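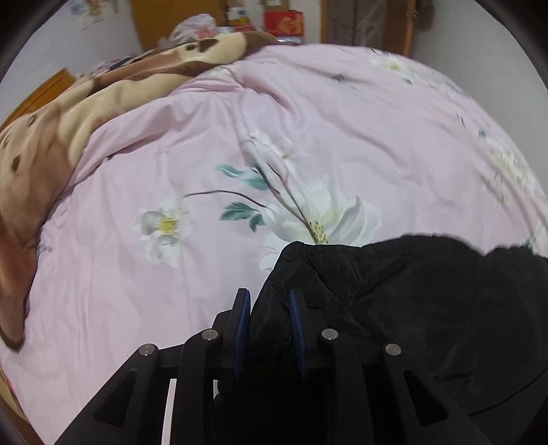
Part 4: Folding padded jackets on the bed

I left jackets until the fourth part of this guide on purpose. T-shirts and pillowcases forgive you nearly anything, but a padded jacket has air in it and slippery nylon round the outside, and it will slide open again the second you look away. Do a few easy things from Part 3 first, then come back.

All of this goes with the Klinhom storage set, which is the two flat bags, the deep box and the pack of paper labels. If you bought the smaller set you won't have the deep box, so skip step 11 and use a shelf.

Before you start

Make the bed! I know it sounds fussy, but a duvet pulled flat is the best folding surface in most homes. It's wide, it's soft, it's at a decent height if you kneel, and nylon grips on cotton a bit better than it does on a polished table. I like a pale cover under dark coats (mine is pink with big white flowers all over it) as I can see where a black sleeve ends. On a navy cover I spend half my time patting about for the cuff.

You will need:
the jacket, clean and completely dry
one flat bag, or the deep box
a paper label and a pen
a soft clothes brush, if you own one

Caution: do not pack a jacket that feels even slightly damp at the collar or cuffs. Give it another night on a hanger. Damp filling goes lumpy and smells of pond, and no amount of shaking in October will put it right.

Getting it flat

1. Empty every pocket, including the inside one. Last April I packed away a perfectly good train ticket to Vellport and found it again six months after the journey.

2. Do the zip up to the top. If there are poppers over the zip, leave those open for now.

3. Lay the jacket face down on the duvet with the collar towards the pillows.

4. Take hold of the hem at both sides and give it one gentle tug towards you. The back should come fairly smooth.

5. Press the air out with your forearms, starting at the collar and working down to the hem. Go slowly. You're squeezing, so don't lean your whole weight on it.

Note: there will still be humps and creases. Padded fabric bunches wherever the filling is thickest, usually near the shoulders, and you won't iron it out by hand. Leave it be and carry on.

Caution: please don't iron it either. Nylon melts, and then you've got a ruined jacket and a ruined iron.

Folding

6. Bring the left sleeve straight across the back, so the cuff points at the opposite side. Do the same with the right sleeve on top. If the sleeves are very long, turn the cuffs back down towards the hem.

7. Fold in each side by a hand's width. What you want is a long rectangle that's the same width top and bottom, or near enough. Use a seam as your guide if there's one running the right way - but check it first, as plenty of quilted jackets have seams going off on the diagonal and you'll end up with a parallelogram (I have made several).

8. If there's a hood, fold it down flat over the sleeves.

9. Now pinch the hem and lift it. This is the bit people get wrong. Take only a small fold of fabric between your fingers, get a firm hold, and lift the layers together. If you grab a great fistful you drag the filling along with it and everything you've just flattened puffs up again. If only the outer layer comes up, put it down and pinch a little deeper.

10. Carry the hem up to the middle, press, then fold once more so it meets the collar. Press again and count to 13. I've no science for the number, it's just how long it takes mine to stop hissing.

11. Slide both hands underneath, palms up, and lower the bundle into the box with the fold facing up. For a flat bag, hold the mouth of the bag open against the edge of the mattress and push the bundle in from the duvet side.

Note: a bulky adult jacket fills a flat bag by itself. Two thin ones will share, though I wouldn't try three. My friend Panya Thaweesak got three into one and the zip has never been the same.

Labelling

12. Write the label before you close the bag. Put the owner, the colour and the season, and anything that needs mending. Mine say things like "black padded, winter, loose popper". The loose popper never does get mended, but at least I know.

13. Tuck the label into the clear window from the inside. The glue on the back is only meant for the box.

Where to keep it

Under the bed is fine if the floor's dry. The top of a wardrobe is fine too, so long as nothing heavy goes on top. My house was built in 1929 and the cupboard on the outside wall gets clammy, so all our coats live under the bed from spring onwards and the clammy cupboard gets the board games.

Don't leave padded things squashed all year. Once you take them out, hang them up, give them a good shake, and let them have a day to fill out again.

If something goes wrong

The bundle springs open before you reach the box: go back to step 5, there's still air in it.

It's too wide for the bag: undo it as far as step 7 and bring the sides in a bit further. Don't force the zip.

The nylon keeps sliding off the bed: put a cotton towel down first. Satin covers are hopeless for this.

Fluff from the duvet cover has stuck to the jacket: brush it off before you fold, always in one direction. A barely damp cloth works as well, but then you're back to waiting for it to dry.

Part 5 covers scarves, gloves and woolly hats, and you'll need the second flat bag for those.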